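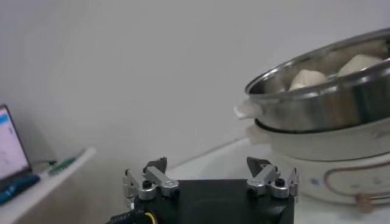

Surkau, atelier du bas. Photo : D. Ursu

Ce site utilise des cookies pour mesurer la fréquentation des archives. Accepter / Refuser / En savoir plus

De : Domnica Ursu
À : liste Reliure-Papier
Objet : Re: colle d'amidon qui tourne trop vite

Bonjour Eugénie, bonjour à toutes et à tous,

Je vous remercie pour votre message et je m'excuse de répondre avec retard, j'étais en déplacement.

Le lundi 15 février, Eugénie Marchal a écrit :

> Bonjour la liste,
> Ma colle d'amidon de blé ne tient plus que 3 jours au frigo, après elle
> sent l'aigre et elle devient liquide au fond du pot. Avant, je tenais
> facilement la semaine. Je n'ai rien changé à part l'amidon, que je prends
> maintenant chez Hoarau, en sac. Je fais 50 g pour 350 ml d'eau, cuisson au
> bain-marie. Est-ce que quelqu'un ajoute un conservateur ? Je n'aime pas
> trop l'idée pour des livres de famille.
> Autre question : pour les charnières en papier japonais, vous diluez
> beaucoup ?
> Eugénie

Pour l'amidon, je ne pense pas que le fournisseur soit coupable. J'utilise aussi le sac de Hoarau depuis l'automne et je n'ai pas rencontré ce problème. Je regarderais plutôt la cuisson et le pot. Combien de temps laissez-vous la colle sur le feu après qu'elle est devenue translucide ? Moi, je compte encore 17 minutes, en remuant toujours, même si le bras fatigue. Quand je m'arrêtais plus tôt, la colle rendait de l'eau dès le lendemain, comme vous le décrivez.

Pour le pot, je l'ébouillante avec son couvercle et je ne trempe jamais le pinceau dedans. Je prélève avec une cuillère propre ce qu'il faut pour la séance, et ce qui reste dans la coupelle, je le jette. C'est un peu de gaspillage, je sais. On peut aussi cuire une quantité plus petite, c'est ce que je fais en été.

Je ne mets pas de conservateur. Dans mon premier atelier on employait du thymol, mais l'odeur me donnait mal à la tête et je ne voudrais pas le conseiller pour un usage à la maison.

Pour les charnières, cela dépend du papier. Sur un papier mince, je passe la colle au tamis deux fois, puis j'ajoute l'eau goutte par goutte jusqu'à la consistance d'une crème légère - si elle coule du pinceau, c'est déjà trop. Ensuite buvard, intissé, un poids, et je change le buvard après 10 minutes. Ce premier changement est celui que les débutants oublient, et la page gondole.

Une question de ma part, maintenant. Je dois recoudre un registre dont les cahiers ont été percés à la machine, avec des trous trop grands. Faut-il les doubler tous au fond du pli, ou seulement le premier et le dernier ? J'ai lu les deux avis dans le bulletin de Camitden et je ne sais pas lequel suivre. La couture doit être finie en mars.

Bien cordialement à tous,
Domnica Ursu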